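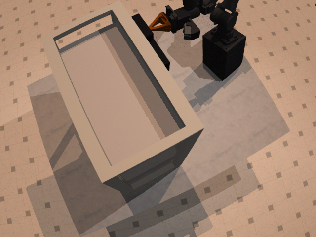 Olaia Calvo wrote back on the draft rules that a reset we can't reproduce is no reset at all, and that she won't sign off any pick result from sim until the start state is written down next to the seed. Fair. Entry below is my attempt at that.

November 14, 2023

Print this page | E-mail this page

Bin cell, sim side. Working on the start-of-episode rules before the Undico runs go any further.

State at reset: bin empty, gripper open and empty, hand clear of the bin on the pedestal side, black bar alongside the right rim. That is the reference start from now on. Anything else gets its own name and its own config file.

Rules as they stand after today:

1. Bin empty at reset, checked by script against the object list. A render is not a check. A part that has fallen through the floor mesh doesn't show up in a render.

2. Gripper open at reset, and the commanded width logged along with the measured one. Sofia had 70 episodes in April where the two disagreed and we only found it in the plots.

3. Keep-out volume covers the rim and the black bar. The bar is a collision body like any other. Contact with it ends the episode and counts as a failure – no "soft touch" category.

4. Lights and shadows fixed for baseline runs. Shadow on the floor tiles shifts the segmentation more than I expected. Randomized lighting only in runs labeled that way.

5. Approach speed over the rim capped at 350 mm/s in sim, same as the cap on the real cell. Emmanuel wants it higher in sim to save wall time. I said no. Speed up the clock if you need to, leave the cap alone.

6. A batch is 1000 episodes. Report all of them. Aborted episodes are listed with the reason and stay in the denominator.

Tried rule 6 on last week's Dratau batch. Of 1000 episodes, 432 had no abort reason recorded at all, so the success rate we quoted can't be rebuilt from the logs. Pulled the number from the shared sheet. Oleksandra is adding the reason field as mandatory – writer will refuse to close the file without it.

Open: whether the tile dots can stay in the baseline. They make a handy scale reference, but the pose estimator may be leaning on them and the real floor is plain concrete. Will run the same seeds with a blank floor and compare.

Also open: who owns the keep-out file. Currently three copies, two of them different. Zinash to merge, then write access for her and me only.

Next: send rules 1–6 back to Olaia with the reset config attached.

Related entries
Keep-out volumes, first pass
Cabello gripper: width readback offset
Naming of config files
Dratau batch, raw notes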